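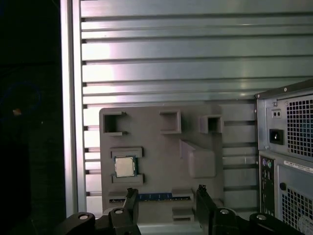 Molded gray board in the shape of a computer motherboard.

Waste and Materials, Unit 2
Handout: Old office computers – reuse, repair, recycling
Siderthorpe College, revised 20 Jul 2021

Read this before the seminar. The terms in the first section will be used without further explanation.

Terms

Reuse means the whole machine goes to another user with little or no work done to it. Refurbishment means it is tested, cleaned and repaired first, and usually gets a new drive. Parts harvesting means the machine is taken apart and the working parts are sold or kept as spares. Recycling means the materials are recovered and the parts stop being parts.

These are listed in order of preference. Most of the energy and water that go into a computer are used while its parts are being made, and recycling gets very little of that back. A memory module that is shredded returns a trace of gold and some copper. A memory module that is pulled and sold does the job it was made for.

Why desktops are treated separately

Desktops are easier to deal with than laptops or phones. They are mostly held together with screws and clips, they seldom contain a large battery, and many parts follow shared standards. A technician can open one, check what is inside and decide where it should go without damaging anything.
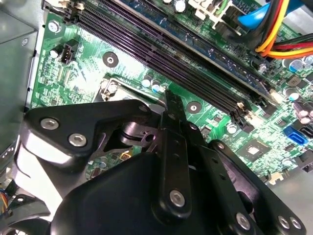

The decision depends on age more than condition. Office machines are often replaced on a fixed cycle, so a large batch can arrive in good working order and still be hard to sell. Memory is a common example. Modules of an older type will not fit newer boards, and their price drops quickly once the boards that use them leave service. Storage drives raise another problem, which is data. A drive has to be wiped and the wipe recorded, or the drive has to be destroyed. Many offices choose to destroy, and the machine then needs a replacement drive before it can go anywhere.

Processors hold up better. They have no moving parts and rarely fail in normal use. The risk comes in handling: contacts can be bent or dirtied, and old thermal paste is often left on.
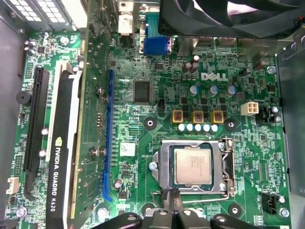
Case: the Sterngate depot

Sterngate takes in equipment from offices and schools in the Siderthorpe area. In May it received 700 desktops from one insurance office, all bought in the same year. The contract named Orley as the buyer for complete machines and Goh as the buyer for scrap metal and boards.

Of the 700, 34 failed the power test and went straight to parts. The rest were sorted by processor and memory. The depot kept no separate record of labor time per machine – a gap we will come back to, as it makes the cost comparison in the seminar hard to settle.

Note that the contract paid by weight for scrap and by unit for complete machines. Consider what that does to the choice made at the bench when a machine needs a small repair.
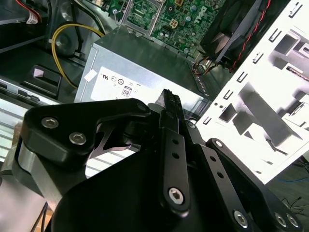

Opened desktop case with its power supply.

Hazards and handling

Unplug the machine before opening it. Power supplies are not opened in this course at all, as their capacitors can hold a charge after the cord is out. Sheet metal edges cut. Coin cells come off the board and go in the battery tub, never in with mixed scrap.

For the seminar

Bring one page on the Sterngate case. State which stream you would send a working but unsellable desktop to, and who pays for it. Use the contract terms given here and list any figure you had to assume. Read chapter 4 of the course reader, except the section on display glass, covered in Unit 5.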